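How to read a regional public health bulletin and work out which local restrictions apply to you

Last checked: 2026-04-08

Regional governments publish public health restrictions in bulletins. A bulletin is a legal notice first and a piece of public information second, so the part that concerns a household or a small employer is often several pages in. The steps set out on this page work for any bulletin that uses the area-and-level format, including the ones issued for Clallbridge and the districts next to it.

What you need

The full postal address of each place you want to check. A postcode alone is not enough where an area boundary follows a road.
The current bulletin and any amendment notices issued after it.
The schedule of areas, usually a separate file.
A note of when each activity takes place (work shifts, school hours, travel).

Step 1. Confirm that the bulletin is in force

Open the bulletin and find the commencement line. It normally sits under the title and gives a date and an hour. A bulletin may be published several days before it commences, and until that hour the previous one still applies.

Next, find the expiry or review line. These are different things. An expiry line ends the measures at a stated hour unless they are renewed. A review line only commits the authority to look at them again, and the measures continue in the meantime. In the March bulletin for Clallbridge the two lines were printed one under the other, and several local news pages reported the review date as the end date.

Step 2. Collect the amendments

Amendments are numbered in a single series for each bulletin. Download all of them and read them in order. A later amendment can restore wording that an earlier one removed, so reading only the newest is not safe.

Mark each change on your own copy. Most amendments take the form "in paragraph 9, for the words X substitute the words Y" and make no sense without the parent text open beside them. 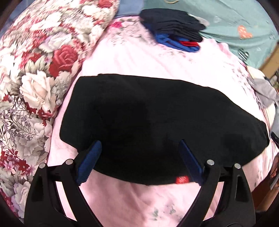
Which version counts if the web summary and the bulletin say different things?
The bulletin as amended is the legal text. The summary is guidance and may be updated later than the bulletin, so use it to find your way around and check the wording of any rule in the bulletin itself.

Step 3. Find your area

Areas are defined in the schedule in one of three ways:

By whole district. The district name is listed with nothing after it.
By ward or parish. The district name is followed by a list, and only the places on the list are included.
By boundary description. The text follows roads, rivers or railway lines from a starting point and back again.

Whole-district entries are simple. For ward entries, look up the ward by address. Ward names are often reused, so check that the ward and the district match.

Boundary descriptions need a map. Work clockwise from the starting point and draw each section. Where the boundary follows a road, look for the words "both sides included" or "centre line". With a centre line boundary, the odd and even house numbers can be in different areas. The Pawłowska estate is split in this way: the northern side of the main road is in the inner area and the southern side is in the outer one.

If an address appears in two areas, the higher level applies unless the schedule says otherwise.

Step 4. Read the level for that area

Each area is assigned a level. The level table gives the measures under fixed headings, normally gatherings, workplaces, education, retail, hospitality, transport and care settings. Read across from the heading to your level.

Three kinds of wording appear in the table:

"Must" and "must not" create a requirement. Breach can lead to a penalty.
"Should" is advice. It carries no penalty by itself, but an insurer or employer may refer to it.
"May" is a permission. It is usually limited by conditions in a footnote.

Footnotes have the same force as the table. In older bulletins they were placed at the end of the document, after the maps, and were easy to miss.

Step 5. Check the capacity rules

Capacity limits cause more queries than any other part. There are normally two tests and both must be met:

A fixed ceiling, for example 200 people at an indoor event.
A limit based on floor area or seating.

The lower figure is the one that applies. A hall may be licensed for 3,000 and still be held to 200 under the bulletin. If its usable floor area allows only 68, the limit is 68.

Usable floor area leaves out kitchens, stores, toilets and any space behind a counter. Staff are counted in some bulletins and left out in others. Look for the definition of "person present" in the interpretation section – it is normally near the front.

Step 6. Check movement between areas

People often live in one area and work in another. The general rule in area-and-level bulletins has two parts:

Rules about premises follow the location of the premises.
Rules about people follow the area where the person lives.

A resident of a higher-level area who works in a lower-level one is therefore bound by the personal rules at home and the premises rules at work. Commuting is usually a listed exemption. Visiting is usually not.

Through travel is dealt with separately. A train or bus journey that passes through a restricted area without a stop for any other purpose does not normally count as entering it. Changing services at a station in the area is covered by the same exemption, but leaving the station is not. The Tosel interchange has its own entry in the transport heading and should be read on its own.
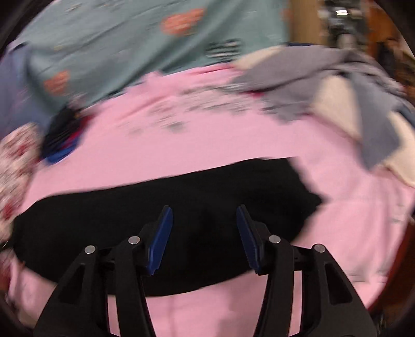 Bedding and dark clothing.

Step 7. Look for exemptions

Exemptions are listed after the level table and grouped by purpose: medical care, care of a dependant, legal obligation, moving house, funerals and essential repairs. Each has its own conditions, and meeting the purpose without the conditions is not enough.

Check whether evidence is needed. The bulletin will say one of the following:

No evidence required.
A signed statement by the person travelling.
A letter from an employer, school or care provider.

Where an employer's letter is needed, it should state the place of work, the hours, and that the work cannot reasonably be done from home. It does not need to describe the job in detail. Keep a paper copy as well as an electronic one.

Step 8. Record what you found

Write down the bulletin number, the last amendment number, the area, the level and the paragraph you relied on. One line per address is sufficient. A suitable layout is:

Address / Area / Level / Paragraph / Bulletin and amendment / Date checked

Employers with more than one site should keep a separate line for each. If an inspector asks how a decision was reached, this record is normally the first thing requested.

Setting up alerts

Most authorities offer email alerts. Subscribe to the notices feed in preference to the news feed, as the news feed carries press statements and does not always include minor amendments. In areas that use the Helto notification service, choose "legal notices" and then the district. The default setting is "all regions" and produces a large number of messages.

Alerts are sent on publication and not on commencement, so repeat Step 1 each time one arrives.

Common errors

Using a saved map. Maps are replaced when boundaries change, and the old file may keep the same name.
Reading a neighbouring region's level table. Level numbers are not shared between regions, and level 2 in one may be stricter than level 3 in another.
Treating a closed consultation as a decision. Draft measures are published in the same typeface and layout as final ones. The word "draft" may appear only on the first page.
Assuming schools follow the education heading alone. School halls let out in the evening come under gatherings.

If the position is still unclear

Contact the district enquiries desk and quote the paragraph number. Ask for the reply in writing. A telephone answer can be useful for finding the right paragraph but is hard to rely on later. Replies on boundary questions take longer, as they are passed to the mapping team, and the stricter reading should be followed until one is received.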